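The Resort Fee Is a Room Rate With a Mustache

I stayed three nights in Cokbridge in September, at a hotel I will leave unnamed until its manager answers my second email. The price on the booking page was $138 a night. The bill I was handed at checkout had a line on it called "destination amenity fee," charged per night, and when I asked what the amenity was, the young man at the desk read me a list off a laminated card. Local phone calls. A newspaper. Use of the fitness room. Two bottles of water. A "curated welcome experience," which he could not explain and which I am fairly sure I did not have.

I don't blame him. He didn't write the card. But I've been reading hotel bills for a living, on and off, for a long time, and I'd like to say plainly what I think this fee is. It is part of the price of the room, moved to a place where you won't see it when you compare hotels.

The industry has a defense, and I've heard it enough times to give it fairly. Despina Matić, who ran two properties in Kimerness before she retired, gave me the best version over lunch. Guests used to be charged for everything one at a time, she said. Wi-Fi was one charge, the gym was another, the safe in the closet was a third, and people hated it. Bundling those things into one flat fee made the bill shorter and stopped the arguments at the desk. She believes this, and I think in her hotels it may even have been true.

What it doesn't explain is why the bundle can't go in the rate. If every guest pays it, and no guest may decline it, then it costs every guest the same as if it were printed in the big number at the top. The only thing that changes is the big number. I asked her about that and she said, "Well, the hotel across the street would look cheaper." There you have it. I paid for lunch.

I went looking for someone who would tell me the fee pays for something particular. Tihomir Berisha does the books for a small group that includes the Atanasov, a pleasant older place near the Cokbridge train station with good beds and an elevator that takes its time. The Atanasov added a fee two years ago. I asked him what account it goes into. He laughed and said it goes into the account. It isn't set aside for the gym or the water bottles, and there is no amenity fund. The money lands with the rest of the money and pays for sheets and payroll and the roof.

I have no quarrel with paying for the roof. I'd rather like the roof to be paid for. I just want to be told what it costs me before I've given my card number and booked a train.

A few readers wrote after my last column to say that the full total is always shown before you click the final button, so a careful person has nothing to complain about. Vlasta Vlachou of Kimerness put it most sharply: "If you can't read a checkout page, stay home." I can read a checkout page. I timed myself doing it on the Cokbridge booking, and the fee turned up on the fourth screen, in gray type, folded under "taxes and fees" with a little arrow you had to press. Putting it next to the word "taxes" is the part that bothers me most. A tax is something the hotel has to collect. Nobody made them collect this.

And the fees grow. A room rate has to face the competition every day, but a fee off to the side can creep up five dollars in the spring and five more in the fall with hardly a peep. Khang Tăng, a travel agent I've used for years, keeps the bills his clients send him. One couple went to the same beach hotel near Cladotgate two years running. Their nightly rate went down a little the second year, which the hotel bragged about in an email. The total for the stay went from $275 to $323. They had booked the same room, for the same two nights, and they'd told all their friends about the deal.

When hotels do try to show what the fee buys, I get more sceptical still. The newer pitch is that it supports "innovation in the guest experience." I have sat through that slide at more than one trade breakfast. I'd believe it more readily if the sheets were changed on time and there was a person at the desk after ten.

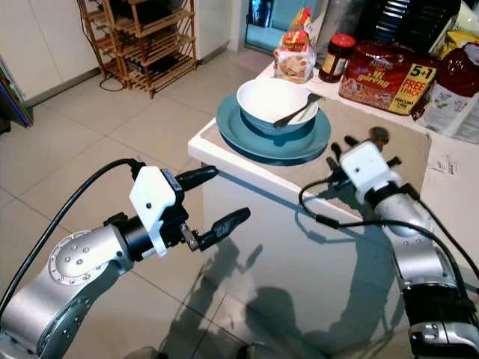

Two robotic arms at a white counter, one with its hand near a blue plate.

Ankica Nedeljković has cleaned rooms in this city long enough to have trained half the people now doing it, and she asked me whether any of the fee goes to housekeeping. I told her what Mr. Berisha told me. She said guests sometimes skip the tip now, and tell her so, on the grounds that they've already paid a service charge. So a fee that isn't for service is taking money from the people who provide it. I haven't heard a hotel executive address that one, and I've asked.

Some travelers tell me they've gotten the charge removed by making a fuss. I tried it in Cokbridge. I said I hadn't used the gym or made a phone call, and that the newspaper had never come. The young man went in back and returned with an offer to take off one night's fee out of the three. I took it, and felt a bit cheap, and then noticed that I was feeling cheap about being charged for a newspaper I never got. A price that depends on how long you're willing to stand at the desk looking cross is a strange sort of price.

I'd settle for a simple rule: if you can't say no to it, it goes in the rate. Parking can stay separate, and so can breakfast, and the dog. Until there is such a rule, call the hotel before you book and ask for the full nightly cost with every mandatory charge included. Write down the name of whoever tells you. My own second email went out on Monday, and I'll print the reply if one comes.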